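Model filming in Zirness – how was the station built?

Started by Lerasthorpe, February 2, 2021

Lerasthorpe
Watched Zirness again with the commentary on. They mention that the docking station was a physical model but then talk over the whole sequence about the music. Does anyone know how big it was? I always took it for about 60 centimetres across.

pevent_fan
Much bigger. There were two of them, a full one and a section of the docking arm for the close shots. The arm alone was 4 metres long. It was in the making-of booklet that came with the first disc release.

Schouten9
The booklet says 4 metres for the whole station, not the arm. I have it here. Page 9, second paragraph.

pevent_fan
Mine says the arm. Is yours the reissue? They changed a few captions.

Schouten9
Could be, it has the blue cover. Still, a 4 metre arm would make the full model larger than the stage they had.

Geert De Haan
The full model was never shot in one piece, so stage size doesn't settle it. They filmed it in halves and joined them in the optical printer. You can see the join for a moment when the shuttle Pevent turns in, just under the lights.

Lerasthorpe
I looked and I can't see any join. There's a slight jump in the stars, if that's what you mean.

Geert De Haan
Yes, the stars. The left half drifts.

Schouten9
I think that's film weave. It happens in other shots with no model in them.

pevent_fan
Agree with Geert on this one. I'll scan my page in June when I get my boxes out of storage.
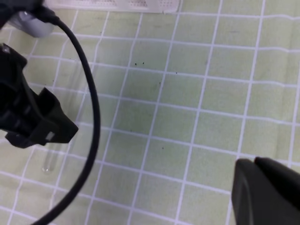

Similar threads

Matte paintings you didn't notice the first time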